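Play Kitchen Questions I Get All the Time

I've been finding, fixing and selling secondhand play kitchens and toy food from my spare room for a while now, and the same questions land in my inbox every week. So I put my answers in one place!

How do you clean play food?
Warm water, a drop of dish soap and an old toothbrush for the fiddly parts (carrot tops are the worst, all those little leaves). I let everything air dry on a towel overnight. I don't use the dishwasher. I tried it once with a bunch of grapes and we don't talk about the grapes.

Can I wash the little appliances too?
Wipe them, don't dunk them. Take out any batteries first and go over the box with a damp cloth. Vent grooves and slots collect crumbs like you wouldn't believe, so I run a dry paintbrush through them.

The door on ours won't stay shut. Is it broken?
Maybe not! Check for gunk along the edge of the door before you do anything else. I've pulled dried play dough out of more doors than I can remember.

How much food is enough?
Less than you have, probably. My kids got a 60 piece set and played with the same handful of fruit for a whole summer. I keep a small basket out and swap it when they get bored.

Where do you store the rest?
Shoeboxes with lids, one for fruit and veggies and one for everything else. If your appliance has a drawer in the base, use it! Mine think putting the food away in there is part of the game, and I'm not going to correct them.

Do you ship?
Yes, from Aguirre, and I can hold things for local pickup in Skimov. Orders over $30 ship free. Small food bundles go in a padded mailer and anything with a door gets a proper box.

Do you buy used sets?
I do, as long as nothing is cracked or chewed. Email me a few pictures and tell me what's missing. I usually have room again in July.
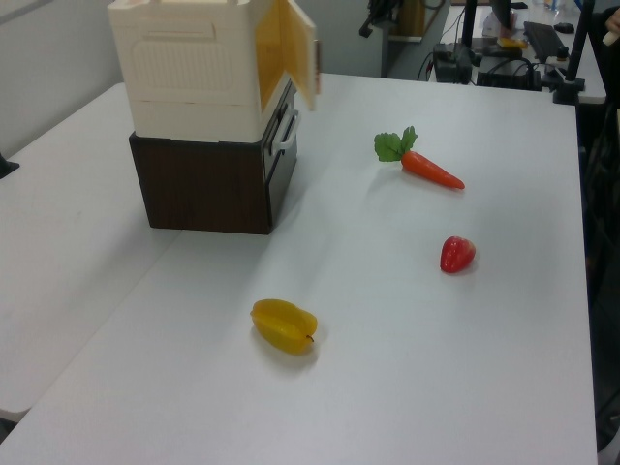 Toy carrot, strawberry and star fruit, with the appliance door open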